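Workshop Tips: Cable Slack and Dropped Parts on Two-Arm Benches

Posted 9/1/18 in Bench Safety

The fault on our Andmont bench showed up as a wrist camera dropout during handovers. One arm passed a small block to the other, the feed went dead, and the receiving gripper closed on nothing. The controller logged 126 dropouts before we stopped blaming software. The cause was a cable pulled tight at one point in the wrist rotation.

Checks to run before the next job:

Power down and lock out both arms. An arm with its brakes released will drop under its own weight, so support the elbow first.

Move each wrist by hand through its full travel. Watch the cable at the connector. Any visible tug on the plug means the service loop is too short.

Look for tight bends near the elbow and below the table edge. We allow a bend radius of nine cable diameters on anything that flexes. Reroute before you retie.

Tie cables to the long link only. A tie across a joint turns into a cutter after enough cycles. Ours let go at 2,431.

Leave the ties snug enough to hold and loose enough to slide a fingernail under.

Check that a loop swinging out to the side clears the wall and rail at full reach.

Clear the table of hand tools before restarting. A knife left within reach of a gripper can be picked up or thrown when a grasp misses. Park cutting tools on the Drerkidby rack, outside the guard.

Run the first handover at the lowest speed setting with one hand on the stop button. If the block slips, stop the cycle. Do not reach in to straighten it.

Log the cable part number and the date it was fitted. Replace both sides together.
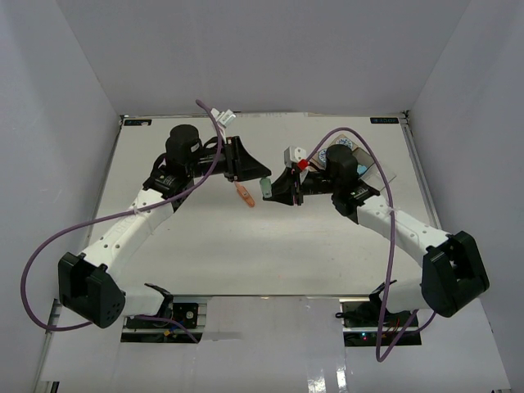
Nhung Phí: We had the same dropout and the loop length was fine. The plug had worked itself partway out of the socket. I'd add reseating the connector as the first check, before anyone starts cutting ties.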